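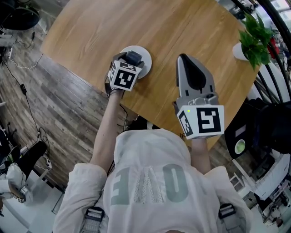 12/13/18

Ok so quick one, I have a train in 58 minutes and I'm still in my socks.

My sister keeps asking when a robot is going to do her dishes. She asks every time I go over, like I've got one in the trunk. My answer since last January has been "not yet" and I wanted to write down why, because I say it badly out loud.

Dishes first. Not even washing them. Just getting a plate off a table. A plate is flat and it's thin at the rim and it sits right down on the wood, and two stiff fingers coming straight down have nothing to grab. You and me, we slide it to the edge or get a fingernail under. No thought at all. Try it with a pair of kitchen tongs tonight and report back. I got it on try 6. Chipped one too, the blue one, sorry mom.

So the current idea - and I like it, mostly - is forget programming the move. Have people do the chore themselves, but with the robot's kind of hand. You hold a gripper in each fist and tidy up. The machine learns from that. Cheap compared to parking a whole arm in somebody's kitchen, and a person gets through way more plates in an afternoon. 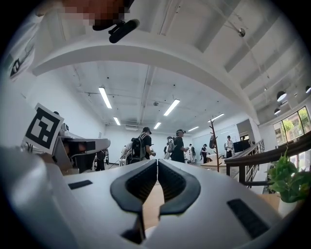 Gripper's-eye view. Busy room.

Spyros Chatzigeorgiou and I have been arguing about this by email for weeks. He thinks 100 hours of table clearing gets you a machine that clears tables. I think it gets you a machine that clears THAT table. Change the plate, change the light, put the plant on the other side, and then what. He says that's what more tables are for. Fine. How many more? He never writes back on that part.

He did send me a list of what he'd call "done" for home chores and I'll give him credit, its a good list. Plates and cups to the sink. Trash in the trash. Wipe. Laundry he left off completly, and when I asked he just wrote "no."

What I'd add is drinks. Cups with something still in them. A soft plastic cup is worse than a plate in my opinion - squeeze too little and you drop it, squeeze too much and it folds and there's cola everywhere. And bottles are easy until they're nearly empty, then they tip if you so much as brush them.

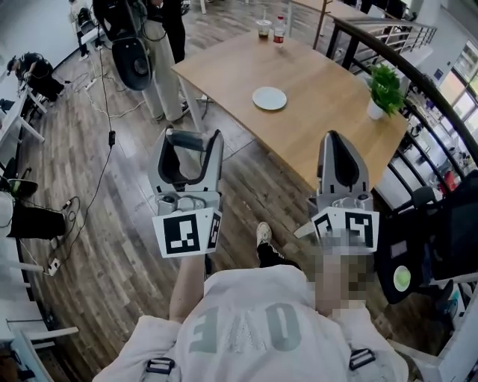
Shop floor stuff is further along and I get why. My cousin packs parts at Trultberg and there's a machine on her line that does one thing, all shift, same box same spot. About 30 boxes between jams, she says. But when it jams somebody walks over and fixes it with their hand, and that bit, the walking over and fixing, is basically housework. Nothing on that floor can do it.

So where I land. Clearing one table, known stuff on it, slow - I'd believe that pretty soon. Your kitchen after Thanksgiving, no. My sister's kitchen on any day of the year, absolutely not, there are Legos in the colander.

Spyros has a bet with me for dinner at Gemovetti that I'm wrong by next January. Im ordering the veal.

Ok shoes. More when I'm back from Clendberg, I still owe you guys the vacuum post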